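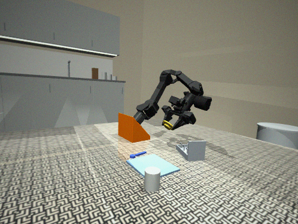 The Grip That Wouldn't Let Go (and the 2 Millimeters Behind It)

I have a new favorite bug, and I have to tell you all about it while it's fresh!

If you've been reading along since May, you know I've been building a little put-the-dishes-away task in simulation. The arm picks something up from the table, carries it over to the rack, lets go, and then we throw the dice and start again with everything in a new spot. I call the whole project Heywood. It runs overnight on my desktop, and I get up in the morning and read the scores with my coffee, which is a better way to start the day than the news.

For weeks the scores were lovely. Then I added the small yellow piece to the set, the curved one with the ridges, and the arm started carrying it off and keeping it. The fingers would open on command, the log said "released," and the thing stayed right there between the tips. On some runs it hung on for a second and dropped. On others it shivered, picked up speed and shot off across the kitchen like a watermelon seed. One time it went through the wall. I laughed so hard I had to replay it for my sister over video.

What I tried first

I blamed friction, naturally. I had turned it way up for the blue utensil, whose skinny handle kept sliding out of the grip, and I figured I'd overdone it. So I brought it back down. The utensil went back to slipping and the yellow piece stuck exactly as before. Then I blamed the gripper command and spent a whole evening plotting finger positions, and they were perfect. Beautiful curves. No help at all.

Then I wrote to Phyllis Ackroyd, who has been doing contact simulation since before I owned a computer, and sent her a recording. She wrote back one line: "Turn on the collision shapes and look at it again."

Oh boy.

The shape you see is only for looking at. The physics uses a second, simpler one, and my import script (I named it Tokix, don't ask) had built that second one out of chunky convex pieces to save time. One of them bulged out past the visible surface by 2 millimeters. So the fingers closed until they looked right, and by then they were well inside the solid part as far as the solver was concerned. It was pushing back as hard as it could on every step. When the fingers opened, all that stored-up shove had to go somewhere, and depending on the angle it either wedged the piece against a fingertip or launched it.

The part that bothers me

My score never caught any of this. I was checking the finger opening and calling that a release — I never asked where the object was! A real arm with a part stuck in its fingers will go right on to the next pickup and drive that part into whatever is waiting there. If I'd trained on those runs, I'd have been teaching it that this was fine.

So there are two fixes in now. The yellow piece has a proper collision shape made of 15 smaller parts, and a release only counts if the object has left the fingers and is moving slower than a limit I set. Anything faster gets flagged and the run is thrown out.

I reran 1000 tries last night. Nine were flagged, and eight of those are the utensil, which catches on the rack prongs on the way down and flips. The last one is the yellow piece again, and I have no idea what it's doing. It sits perfectly still in midair for a moment after the fingers are clear, then falls normally. I've watched it maybe a dozen times now and I love it.

I'll post the new import settings once I've cleaned up the comments, which are currently mostly me yelling. If you've seen the midair thing before, please write to me!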